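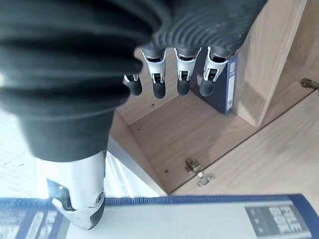 Block captain news, 2021-05-22

So the Laterside phone tree is back, and I could not be happier about it! If you moved in during the last few years you may not know we ever had one. We did, and it worked pretty well until people dropped their landlines and the list went stale in my kitchen drawer.

Mélanie Penner over on Ouellet Street has spent most of the spring typing the whole thing up again, and as of this week we have 223 households signed on. Each caller gets 6 neighbors, tops, so you won't be stuck on the phone all night. We ran a test in April (sorry to everyone who was at dinner) and the message got from one end of Laterside to the other in 24 minutes. The last house on the list was mine, which I thought was funny.

The tree is for things like a lost child, a gas smell, a downed power line or a string of car break-ins. It is not for barking dogs or loud mufflers — you can still call me about those, and I know some of you will. And please, if something is happening right now, call 911 first and your tree caller second.

Josée Melnyk talked to the folks at the Zulside watch too, and they're willing to swap one contact number with us so that we hear about trouble on the other side of Fimley Road a little sooner. I've wanted that for ages. Their cars get hit one night and ours get hit the next, and up to now we only found out by running into each other at the store.

If you want in, drop a slip with your name, street number and best phone number in Mélanie's mailbox, the green one by the side gate. Cell phones are fine. Texts are fine too if you can't stand talking on the phone, just write TEXT on the slip so your caller knows. New lists go out once she has the last few slips from the Fimley end.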